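3.2 Breath, heat and the belly center

What struck us most in the Gukalar notebooks is how often heat comes up! Of the 42 practitioners who kept a daily record through November, 20 wrote of warmth gathering below the navel during slow breathing, and many reached for the same homely picture, water coming up to a simmer (the Drirnetti manual uses it too, in its chapter on tummo-style practice). We had expected talk of light or color, and there was some, but warmth won easily.
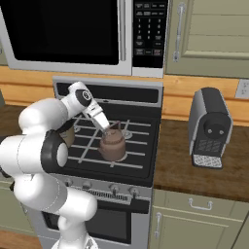

Figure 3. Kettle on a gas range, simulated kitchen.

One reader of our draft, Lozano, objected that the manual had put the word "simmer" into people's mouths, and that beginners who had never opened it should be asked separately. We think this is a wonderful suggestion. Nine of the 20 had not read the manual, and five of those nine still wrote of simmering or bubbling, which is a small group but a lively one.

The Uvent circle, whose members chant before they sit, placed the warmth higher, near the heart. Their entries are longer and often describe it as spreading into the hands. Whether the chanting moves it there, or simply moves attention there, is a question we take up in Section 4.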